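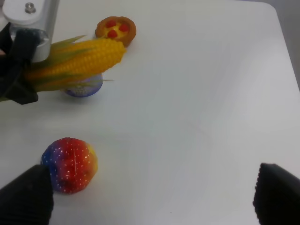 The play kitchen is getting a pantry!

Big news for the under-fives corner at Munddale: the pretend kitchen reopens in March, and this time it comes with proper groceries. Do-yoon Ha has been gathering play food since the fall, and the strawberry that goes from deep blue through red to orange-yellow is already the staff favorite. (Ask any child what flavor it is. We have had 9 answers so far and I believe all of them.) The corn comes with its green husk leaves, and I can see it being sold, cooked and sold again before snack time.

Most of the new pieces came from the Cheon toy swap, with a second box from the Kaler family, whose twins have moved on to dinosaurs. Thank you both -- we would have been serving plain air soup again without you.

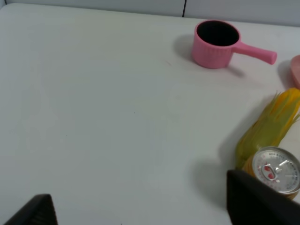 Cooking is the part the children ask for most, and last year we had one pot among up to 8 cooks, which went about as well as you would expect. So we are very glad of more things to stir, pour and carry to the table. The little pink saucepan with the black inside has a nice straight handle, and I already have it down for the soup station. Groceries will live on the low shelves by the window, cookware on the hooks next to the Clisach bench, and the shop counter goes back where it was before the painting.

We could still use 2 small aprons, a shopping basket and any wooden spoons you can spare. Play money we have plenty of, thanks -- the till is bursting. Drop things at the front desk before noon, and put your name on the bag if you want it back.

Kitchen hours will be posted on the door once the shelves are up.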